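Notebook, Tallow displacement file, October, 9:40 a.m.

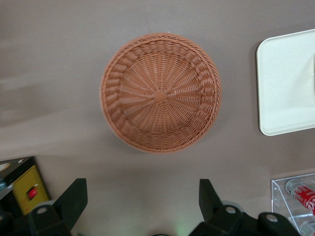

Basket with braided rim, tray to the right.

Continuing with the relocation ledger for the Tallow waterfront. Working from the scanned copy, since the spreadsheet the city released drops the column for tenancy type. The scan is sideways from the second section on. Rotated and saved under the same name with an r at the end.

Question for this entry: does the ledger count subtenants, and if so, from when.

Background so I don't have to look it up again. Trestdale declared Tallow a redevelopment zone before the exposition site was picked. The developer, Irkuven, signed the master lease after. Relocation payments come out of the zone fund, which is fed by the increase in property tax over the base year. The agreement makes the city the payer and Irkuven the administrator. So Irkuven decides who qualifies and the city writes the check. The appeals clause sends a denied household back to Irkuven first and to the city hearing officer second.

Ledger structure. One row per "unit of occupancy." The term is not defined in the ledger. It is defined in the agreement, schedule C, as "a dwelling or place of business held under a written instrument." Most of the Hong Street rooming houses rented by the week on a verbal basis. Read strictly, none of those rooms is a unit of occupancy, and each building is one unit held by the operator.

Checked this against the Hong Street pages. 23 rows. The fire inspection list for the same blocks, from before the clearance, has many more rooms than that. I can't give a clean ratio yet. The inspection list counts rooms whether or not anyone was living in them, and two of the buildings were renumbered between the two documents. Did the renumbering by hand on the wall map. It needs a second pair of eyes before it goes in the crosswalk file.

Of the 23, 14 are marked residential. 5 are marked commercial. 2 are marked mixed. The remaining 2 have nothing in the type field, and the payment amounts on them look like commercial amounts, but I am leaving them blank in our coding. Do not infer type from amount. We did that with the parking parcels last spring and had to undo it.

Mixed rows: both are ground-floor shops with the owner living above. Both were paid at the commercial rate only. Schedule C says a mixed unit gets the higher of the two rates. For these the residential rate would have been higher once the moving allowance is added in. Flagged both. Could be an error in the ledger and not in the payment. Need the check register to tell, and the request for the check register is still open with the clerk's office.

11:15. Call with Xiomara Sorensen on definitions. Her points, as I wrote them down:

The hearing officer's decisions use "household," not "unit of occupancy." If a decision awards payment to a household inside a unit already paid, it should show as an adjustment to the existing row. She has never found one recorded that way. She thinks they are booked to a separate account, possibly under administration costs.

If that is right, then the administration line in the annual report is partly relocation money, and the figure the city quotes for relocation spending is low. It would also mean the number of people paid is higher than the ledger shows. Those two things cut in different directions for the argument in the draft, and the draft should say so.

She also asked whether we are treating the temporary permit holders (food carts, the net repair stalls at the foot of Hong Street) as displaced. My answer was that they are outside the agreement. Hers was that being outside the agreement is the finding. We left it there. I will set up a separate table for permit holders and keep it out of the main count until we settle it.

Coding rules as of today, replacing the list on the earlier page:

Row stays a row. No splitting a building into rooms on the strength of the inspection list.

Subtenant field has three values: named, implied, none. "Named" means a person other than the leaseholder appears in the ledger or its attachments. "Implied" means the attachment mentions roomers, lodgers or boarders with no names.

Hearing decisions get their own sheet, keyed to address and not to name. Spelling of names varies too much between the decisions and the ledger.

Anything dated before the zone declaration is excluded even where the payment came later.

2:30 p.m. Ran the subtenant coding on the Hong Street rows. All of the implied cases come from attachments on the old form. The new form dropped the line that asked "other persons residing at address." I don't have the date the form changed. The form number in the footer goes from a plain number to the same number with a letter, and the first lettered one follows closely on the amended master lease. Worth putting next to the amendment text. Not claiming cause.

So the partial answer to this morning's question: subtenants were recorded for a while, on paper, as attachments, and were never carried into the ledger itself. After the form change they were not recorded at all.

To do:
Check register, follow up with clerk.
Second read of the Hong Street renumbering.
Ask Xiomara for the account code she thinks the adjustments are under.
Find the blank version of the old form, front and back. Ours is front only.
Base year assessment for Tallow: two versions in the folder with different totals. Work out which one the fund report used.

Left off at the first page of the pier leases.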